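Stories > Short fiction > The Natterjacks

Home Stories Poems Submit Log in

The summer I counted toads for the county I was living above the chip shop in Dunadport, and I'd have counted anything for the money. Natterjacks, it was. You walk the dunes after dark with a torch and a clicker and you try not to tread on the thing you're paid to save.

Vibeke Frandsen had the other half of the dunes. She'd done the last survey on her own and got 574, and she said the number the way other people say the name of an ex.

"Did you check behind Tedden?" she asked me, the first Saturday. I hadn't. Tedden was the old caravan site and it had a dog.

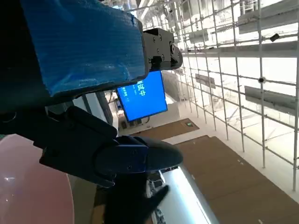
Black fingertip, blue cover.

So off I went to Tedden with a sausage in my pocket (for the dog, though I ate half of it on the way, I was starving). And there they were, in a slack no bigger than a paddling pool, all bawling their heads off! I clicked until my thumb hurt. I got to 300 and the dog came and sat on my foot, and I lost my place and had to start over.

I rang Vibeke at two in the morning. She picked up straight away.
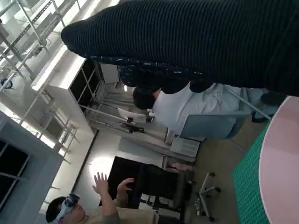

Vibeke wanted to know if they had the yellow stripe, every one, down the back. I said yes. She said was I sure, and I said I was lying on my stomach in a bog, Vibeke, I'm sure.

She came over on her bike, all the way from Brilisgate with no lights, and we lay there until it got pale. She didn't click at all. I think she was crying a bit, or it was hay fever.
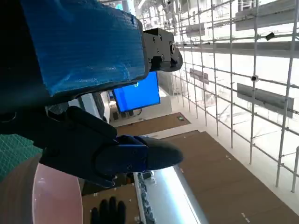
Scuffed blue panel and dark grey finger.

We put it down on the form as one slack, Tedden side, and I gave her the pen.

Comments

dunewalker: Had to stop at the sausage and go and make one.

Baldursdóttir: More about the dog please

pip4: I did newts for a summer. The thumb thing is real.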